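4.2 The Ñahui letters and the problem of the second narrator

Most accounts of The Lamps at Leststead begin with its reception, and so far this paper has done the same. Our reading departs from them over the question of who is telling the story.

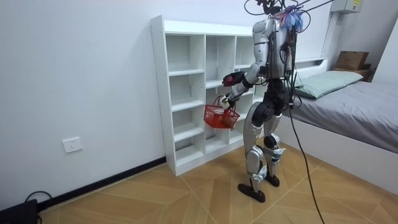 Figure 4. Humanoid robot holding a red mesh basket at an open cubby shelf.

4.3 One hand or two?

Mosquera argues that the 40 letters making up the first half of the novel are the work of a single narrator, the surveyor Ñahui, and that the diary which follows is a forgery he wrote himself. It is an attractive idea and it has been repeated a good deal. We doubt it. The evidence comes down to four shared phrases, and three of them ("a cold sort of mercy", "by the lower stair", "as God is my witness") can be found in almost any ghost story of the period. The fourth, the odd verb "to vomlow", looks stronger until one remembers that Vomlow is the name of the village where both writers are staying. Neighbours pick up each other's words.

Yupanqui and Mamani take a more careful line. They count 727 uses of the first person in the diary and find them bunched in the night entries, where the letters tend to avoid "I" altogether. They read this as a sign of two minds. We agree with the conclusion but are less sure of the method – a frightened person alone in a locked room will say "I" more often whoever he is, and the letters are polite notes to an employer. A fair test would compare passages written in the same mood. There are very few of these.

Guzmán's suggestion that the author simply lost track deserves more respect than it has had. The novel ran as a serial, the October number was late, and the colour of the house at Flidville changes from grey to white between chapters without comment. Critics have built a theory of haunting on that change. It may be a slip. Cuervo, who favours the haunting, replies that no careful writer would let such an error stand in the bound edition, but the bound edition also spells the housekeeper's name two ways and kills the same dog twice.

What can be said safely is modest. The diary knows things the letters do not, chiefly the position of the sealed well, and it knows them 60 pages before Ñahui could have been told. A single narrator would need a reason for hiding this from his employer, and the text never supplies one.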